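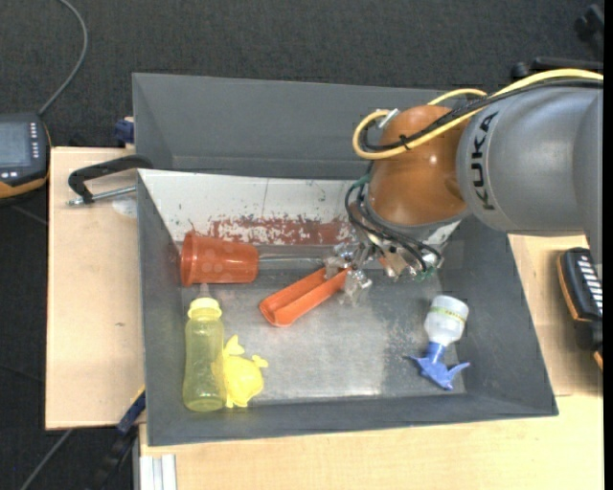 How should mixed plastic items be stored in one large bin without damage?

Place rigid pieces flat on the floor of the bin and keep soft or thin-walled pieces on top. Cups go in last, nested if the sizes match.

Bottles: remove the collar and nipple, wash all parts separately, and air-dry before reassembly. Moisture trapped under a screw collar leaves an odor within 4 or 5 days. Store the nipple in a lidded container if the bottle will not be used soon.

Long open pieces, such as troughs and half-tubes: lay them along the longest side of the bin. Stack only pieces of the same width. Do not stand them on end, as the rim can warp under load.

Bins with sloping walls hold less at the bottom than at the top. Fill to 70 percent of the height so that items can be lifted out without dragging others along.

Scuffs on the bin floor are harmless. Wipe with dish soap and warm water; skip abrasive pads.

Tips compiled by Agata Farina. Last checked in March.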